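# Testing a door chore in simulation before you buy the robot

Last updated 28 June 2020

People who ask whether a robot can tidy a living room usually think about the picking up. The first thing that stops most machines is the door on the way there. This page explains how to set up a simple door test in a simulator and how to read the results. It assumes you have a two-armed mobile robot model loaded and can drive it with a gamepad or a script. We use the Flurach house scenes with the Osen control package, but any simulator with working hinges will do.

## What you need

- A house scene with at least one hinged door that has a handle
- A robot model with two arms and a movable base
- A camera view from the robot's head
- A way to log the door angle and the contact forces

Check the hinges before you do anything else. Many free house models ship with doors that are fixed in place or swing with no resistance at all. A door with no resistance will make your robot look much better than it is. Set some friction on the hinge and a little spring in the handle.

## Step 1: Place the robot

Put the base in front of the doorway, facing it, with enough floor on both sides for the elbows. Start with the arms forward and the grippers open. If the base is too close, the door will hit the shell when it swings toward the robot. If it is too far back, the arm reaches full stretch and has no strength left for pulling.

Save this pose. You will come back to it for every run.

## Step 2: Find the handle

Switch to the head camera and look for the handle in the view. Handles are small and often gray, and on a dark door they are easy for a detector to miss. Try it under more than one light setting.

The door panel also changes shape a lot in the camera as it turns. A detector trained on closed doors seen straight on will often lose a door that stands at an angle.

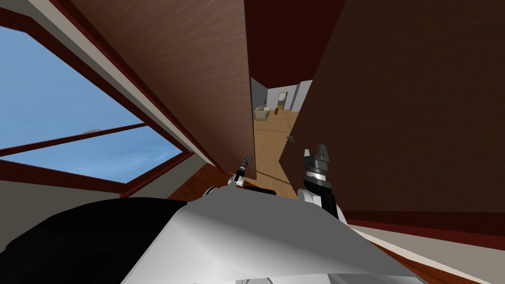 *Robot's view of the doorway in simulation. The handle is on the edge of the dark panel, near the right gripper.*

## Step 3: Grasp and turn

Bring one gripper in with the fingers apart and close on the handle. Limit the closing force. In a simulator a hard grip costs nothing, so people set it high and then find that the real gripper slips or bends the part.

Turn the handle first and pull second. If you do both in one motion, the latch catches and the wrist takes the load.

## Step 4: Swing the door

This is where most runs fail. The handle moves on an arc, and the arm has to follow it while the base backs up. There are two common ways to do it:

1. Keep the base still and let the arm do all the work. It's easier to program, but the door often opens only part of the way.
2. Move the base and the arm together. It takes longer to tune and opens the door fully.

Begin with the first. Once the door is partly open, you can let go of the handle and push the edge with the other arm.

## Step 5: Drive through

Plan the path with the arms tucked in. Check the width of the gap against the widest part of the robot, including the elbows. Floor strips at the threshold can stop small wheels, so model them if your real house has them.

## How many runs

Do at least 48 runs per door and change the starting pose slightly each time. We cap each run at 2000 control steps and count a timeout as a failure. Our scripted Osen controller got through 9 of its first 48. After we added base motion and a second try at the grasp, the number went up, but it still failed often on doors that open toward the robot.

## Can they do it yet?

For one known door, with tuned settings, yes. For any door in any house, no. The same script that worked in our Flurach scene failed on six doors in the Itcombe set, mostly because the handles were a different shape.

If you are planning a real purchase, test with the doors you have. Measure them, copy the handle height and the swing direction into the scene, and run the steps again. Lever handles are the easiest place to start. Leave round knobs for later.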